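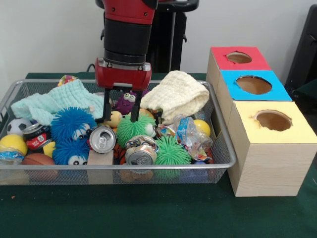 > Should we be recording by hand guiding or by remote control for picking out of a full tray?

Remote control for anything that ends up in the training set, and hand guiding only for setting the approach poses over the three boxes.

On 5 Sep 2025 the Curnbridge bench wrote:

> We have one arm, one tray of mixed soft toys, balls, cans and bottles, and three boxes with round holes in the top. The task is one object per episode, tray to box. Hand guiding gives us the smoother paths, but the operator's forearm is in the overhead view for most of the grasp. With remote control the view is clear and the paths are ugly. The operators also stop a lot above the pile. Is it worth smoothing the recordings, or do we throw them out? And what do you do with episodes where two objects come up together?

Taking these in order.

The forearm problem can't be repaired later. We tried masking in May and the policy learned to wait for the mask. Any episode where a person is in a camera view during the grasp should be left out, however good the path is. Hand guiding also hides the contact forces. The person holding the wrist absorbs them, so the logged gripper current means very little.

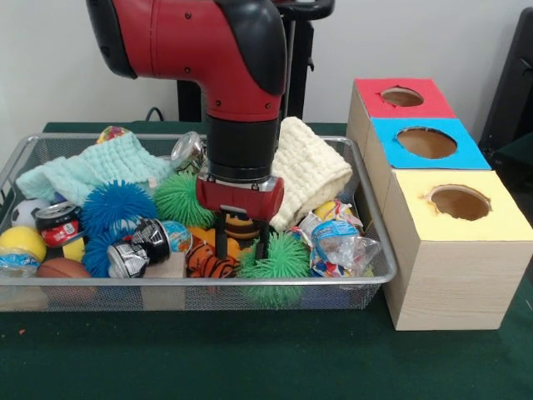 Ugly paths matter less than you would expect. In our last round we kept 3,729 remote-controlled episodes and smoothed none of them. The earlier set had been filtered with a fairly wide window, and the effect was to round off the last vertical part of the descent. Into an open bin that is harmless. Into a packed tray it means the fingers arrive at a slant and push the target under its neighbor. Leave the descent alone. If you must filter, do it on the transfer segment only, after the gripper has cleared the rim.

Pauses are a separate matter. We cut any pause above the pile longer than 4 seconds and leave the short ones in – operators really are deciding something there, usually which side of the object has room for a finger. Cutting all of them gave us a policy that committed too early and closed on towels. 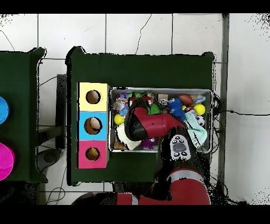
Log the head view and the fixed view on the same clock. Futov stamps frames on arrival by default, and over a long session the two streams drift apart enough to matter at the moment of closing. There is a setting to stamp at exposure. Turn it on before the first episode; converting afterward is tedious, and we lost 778 episodes that way.

On double picks: keep them, but label them. We use three end labels, Ok, Double and Drop. Only the Ok episodes go into the base training. Doubles go in later with the segment from lift to release removed, so the approach is still used. If the operator lowers both objects, lets go and regrasps one, that is an Ok episode and a valuable one. Tell the operators so, or they will abort every time.

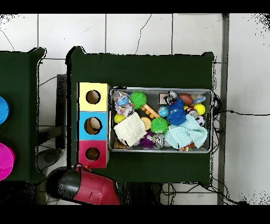

Reshuffle the tray after every 20 episodes, by hand, and move the cloths first. If the cloths stay put, the operators work around them and the objects underneath never appear in the data. Leave the boxes where they are for the first set and shift them only in the second. Changing tray contents and box positions together made our failures impossible to sort.

For the release, teach one hover pose per box by hand guiding and let the operator take over from there by remote control. The operator judges the hole badly from the fixed camera, much better from the head camera. Ours switch views at the hover pose.

One open point on our side. The Primance handset scales wrist rotation differently from translation, and new operators overshoot the roll for their first hour or so. We currently discard that hour. If anyone on the list has matched the two scales without making the handset feel sluggish, please post the values.

The labeling script is in the usual place on the list archive. It expects the two streams as separate files.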